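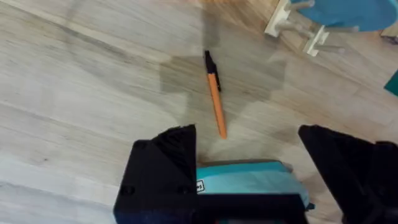 4. What buyers say about hand lettering

Most claims made for hand-lettered wedding stationery come from the people who sell it. We treated those claims with some caution. The Prelum survey, often quoted, asked past customers whether they valued the work of a named artist, and nearly all said they did. It is hard to see what else they might have said, having already paid for it.

We interviewed 22 couples who had ordered from Flillix or from the smaller Undex studio. Only nine could say whether their invitations had been written by hand or printed from a scanned original. Four were sure, and wrong. We set these answers against the price paid, and the link between the two is weak.

Figure 3. Two robot arms reaching over a light wooden tabletop.
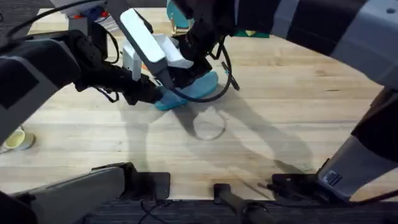
Does a higher price show that more of the work was done by hand?

Our data give no good grounds for thinking so. The dearest orders in the sample were dear mainly for their paper and gilding, and two of them were printed throughout.

The Schumacher scale, which scores "personal feeling" from a short set of questions, fares little better. It mixes liking for the design with beliefs about how the thing was made, and a couple may hold one without the other. We report the scores in full but draw nothing from them. Couples who had met the artist scored higher, though they had also spent more time choosing, and our interviews cannot separate the two.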